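Search this site Enter keywords Go

BENCH AND TABLE CHECK, ROOM 7
Stevside building, ground floor
Checked by: Trefor Nicholas
Date: 16 February 2021
Sheet no. 951

Did this one fast, sorry for the scrawl. OK = fine, FIX = needs doing, N/A = skip it.

1. Walkway to table clear - OK
Comment: one chair pushed back in where it belongs. Nothing on the floor.

2. Exit door opens fully - OK
Comment: still sticks a little at the bottom. Grirncombe office knows.

3. Table covering flat, no trip or snag points - OK
Comment: brown paper down on the white table. Edge isn't dead straight, fine by me. Swap it when it gets torn or greasy, don't tape over rips. Spare roll is in the Nair cabinet, second shelf.

4. Tray empty, cloth and sticks kept out of it - OK / see comment
Comment: one of the sticks was lying in the tray, nothing else that I could see. Cloth was over one corner of it so check under there too. The two thin wooden sticks should go back in the jar at the end, run a finger down for splinters first. Toss any that are rough.
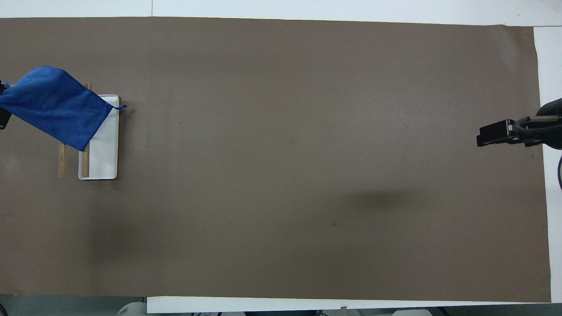

5. Spill kit stocked - FIX
Comment: short on pads. Need 3 more packs. Asked for these in June and again at Christmas, please can somebody just order them.

6. Small items and bags - OK
Comment: drawstring bags lie flat when not in use. Cord should not hang over the table edge, catches on sleeves. Look at the cord ends for fraying, cut and re-knot if its going. Bags with holes go in the trash, not back in the drawer.
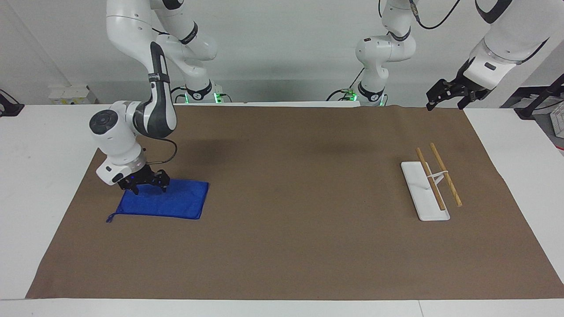
Item 6. Blue bag on the brown paper, short cord at the corner.

7. Cables and plugs - OK
Comment: no damaged insulation found. Power strip under the window is not to be daisy chained, I have said this before. Labels from Pronov are peeling, new ones on the way.

8. Lights - FIX
Comment: tube nearest the door flickers. Ticket is in.

9. First aid box - OK
Comment: seal intact. Eyewash in date. Burn gel is down to the last 2, add to next order.

10. End of day tidy - see comment 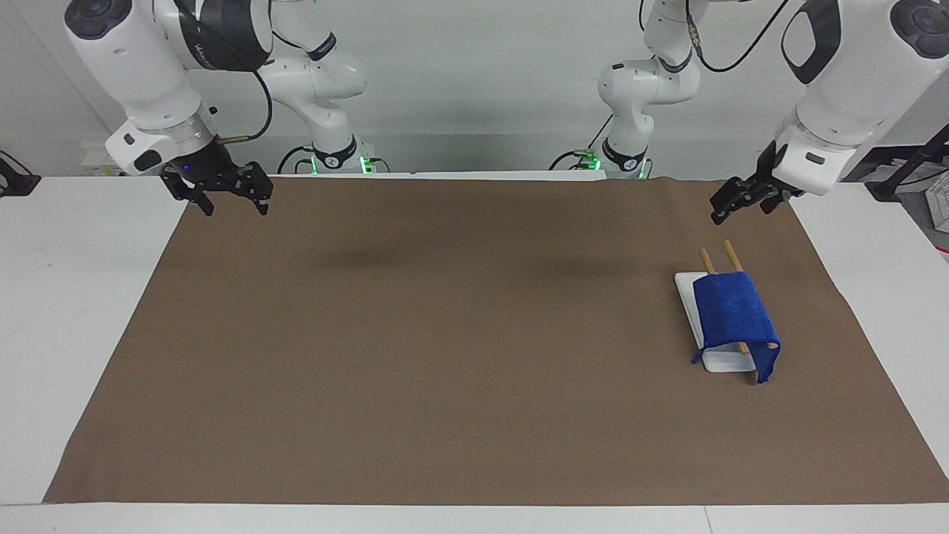 Cloths next, because this is the item people skip. One cloth per table, rinse it, wring it out, hang it on the rail by the sink. If it's had cleaner on it, it goes in the lidded bin and you get a fresh one, dont save it for tomorrow. Leaving it folded over the tray like the blue one here is not put away, it hides whatever is underneath and the tray doesnt get wiped. Tray gets washed seperately and stood on its side to dry. Paper can stay down overnight if it's clean.

Open actions: spill pads (5), light by door (8), burn gel (9), cloth and tray (10).
Next check same sheet, same room. If you do it and not me, please initial every line and write the comments so I can read them.

T. Nicholas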